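Teaching a Sorting Task by Remote Control
Student project report, Pludetti workshop, submitted by Rhun Wogan, 2 April 2020
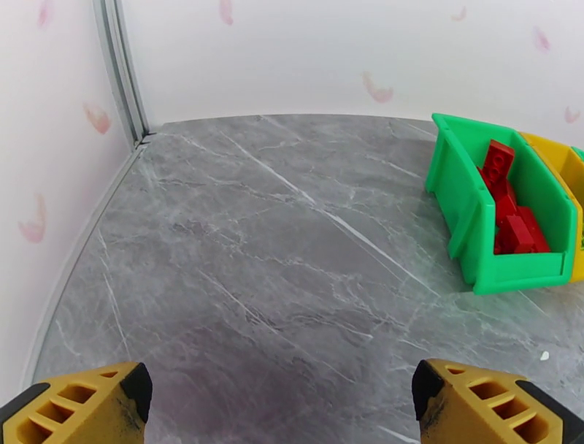 Figure 1. View from the wrist camera, with the gripper open and the green bin of red bricks to the right.

1. Purpose
The project examined whether a robot arm could learn to move toy bricks between storage bins from examples given by a person at a remote control.

2. Method
The operator guided the arm through each transfer while the wrist camera and joint positions were recorded. A total of 300 demonstrations were collected. Attempts in which a brick was dropped were kept in a separate folder and were not used for training. The bins stood close to the back wall, which limited the angles of approach.

3. Observations
Operators tended to close the gripper too early when reaching over the rim of a bin. A slower control setting was adopted after the first sessions, and the earlier recordings were repeated at that speed.

4. Further work
A second set of recordings is planned for July, using the Nirnitz hand controller. Grip force will be logged alongside position.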